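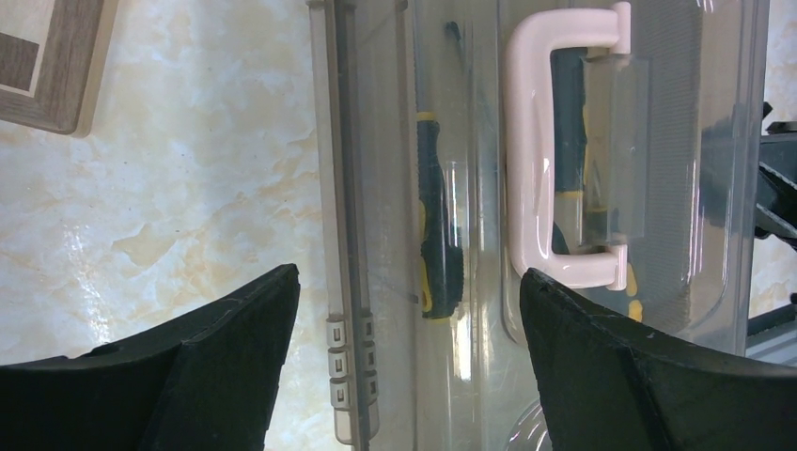 A clear plastic storage box.

Speaker notes, Friday evening talk at the Wusex community hall
Title: How a small town puts on a lantern parade

Slide 1. Welcome

Good evening, everybody, and thank you for coming out. I see a good many faces I know from the parade route and quite a few I don't, and I'm especially glad about the second group, as you're the ones we hope to talk into carrying something next year. (Wait for the back rows to settle. The door sticks.)

I've been asked to speak for half an hour on how the Wusex Lantern Parade comes together, from the first drawings in January to the evening itself. I'll try to keep to that, though those of you who have heard me before know how it goes once I get started on paper and glue.

Slide 2. Where the parade came from

Our parade started as a school project. The art classes at Astine School had been learning about festival lanterns from different parts of the world, and the children wanted to walk theirs down to the river after dark. There were 16 lanterns that first year, and I think every one of them was a fish. The parents walked alongside with flashlights, somebody had a drum, and by the time we reached the bridge people were coming out of their houses in their slippers to see what the noise was.

Last year we had 900 people walking. I still get a lump in my throat when I say that number out loud, so forgive me if I pause here.

Slide 3. The design contest

The big lantern at the head of the parade is chosen by contest, and the contest belongs to the students. Any class or club in the district can send in a design. We ask for one drawing in color, one drawing from the side with measurements on it, and a page in the students' own words on what the lantern is about.

That page matters more than people expect. Two years ago the winning design was a heron, and it was a lovely drawing, but what won over the judges was the paragraph about the heron that stands by the mill pond every morning when the school bus goes by. Everyone in that room had seen the same bird!

(Read the heron paragraph if there's time. It's in the blue folder, behind the route map.)

Slide 4. Building it

Once the design is picked, we move into the old packing shed at Van Beek, and I want to say a proper thank you to the people there, who clear out half the floor for us every spring and never once complain about the paste. The frame is bent cane, tied at the joints with cotton tape. Over that go the sheets of paper, brushed with watered-down glue, one layer at a time, and each layer has to dry before the next one goes on. If it rains all week, we wait all week.

The students do the building. The grown-ups hold ladders and make sandwiches. I have been told off more than once for reaching in to straighten a piece of paper that was, I was informed, supposed to look like that.

The heron took 75 feet of cane for the wings alone. We had to take it out of the shed sideways, with the neck going first.

Slide 5. Music and the route

We have three bands now, spaced out so that they don't play over each other, except at the corner by the bakery, where they always do. The route goes from the school gate, down Mill Street, across the bridge and along the river to the meadow. Please note the change for this year — we're going around the back of the library while the sidewalk is being repaired.

(Point to the map. Mention benches for anyone who would like to sit and watch.)

Slide 6. What it costs

I'll be quick. Last year's paper, cane, lights and band expenses came to $1,123, and it was covered by the soup stall and by what went into the buckets along the route. We'd like to buy more battery lights this year, as the older ones fade before the meadow, and it's a sad thing to see a dragon go dim on the bridge.

Slide 7. How to join in

Lantern workshops run on weekday evenings at Van Beek, and you don't need to be good at anything. Small children are welcome if they bring an adult who doesn't mind sticky sleeves. The sign-up page is on our Hostside site, and there's a paper list by the coffee for those of us who like a pencil.

We need walkers and drummers, and we very much need people with strong arms for the big lantern, which takes eight carriers and eight more to trade off with at the bridge.

Slide 8. Questions

(Leave the parade photo up. Repeat each question into the microphone, as the back can't hear. If someone asks about fireworks, the answer is still no, on account of the horses. Hall has to be locked at 9:30, so start stacking chairs at quarter past.)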